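paper cups, again

Quick one tonight, dinner's in the oven and I have maybe 20 minutes.

So. Paper cups. I bought a sleeve-box of them in November because the big box was cheaper per cup, and yes that's how you end up with 1,000 paper cups in a two-room place. Nearly 1,000. We've used a few. Bjartur did the math on how long they'd last us and I asked him to please stop.

Anyway the thing I wanted to write down, mostly for me, is that you should look at the bottom of a cup before you buy a lot of them. Sides are all the same, everybody looks at the sides and the print. The bottom is where the cheap ones go wrong. I want a flat disc, a rim all the way round, and not too much creasing. Some creases are fine. Deep ones I don't trust with coffee.
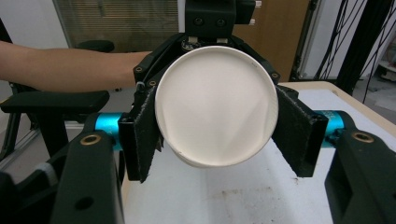

Bottoms up. Faint creases, nice rim, I'd drink from it.

Second thing, storage. Cups left in the plastic sleeve are fine until you open the sleeve, then they roll everywhere and you find one behind the radiator in spring. I tried a drawer (no, too shallow), a tall jar (they stick together and you pull out three), and a Furniletti shelf basket that looked great for a day. The basket is now for onions.

What I've come round to is a cup holder. Two rings, wire loops, a flat base so it doesn't tip over when you set something down in a hurry. One ring for your cup, one for the other person's. Dumb little object and I like it a lot. Dark brown, goes with nothing we own. Vilhjálmur says it looks like something from a train and he's right, thats probably why I like it.

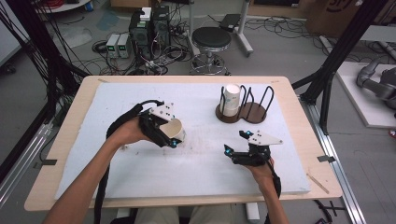

Putting a cup in a ring is easier if you keep it upright the whole way and let go late. I always let go early. Then it goes in crooked, and if it's a full cup you have a problem and a towel. Practice with empties, I mean it, five minutes and your hands get the idea. Use a table you can wipe down.

Also do not stack a used cup in a clean one "just for now". It is never just for now. Looking at you, Bjartur.

Still to sort out: lids. The Brerklow ones don't fit the cups I bought, they sort of click and then un-click. The Plillach ones might but I can only find them in huge packs and I am not doing that agian. If anyone has a small pack going spare, leave a comment.

Ok timer's going. Potatoes.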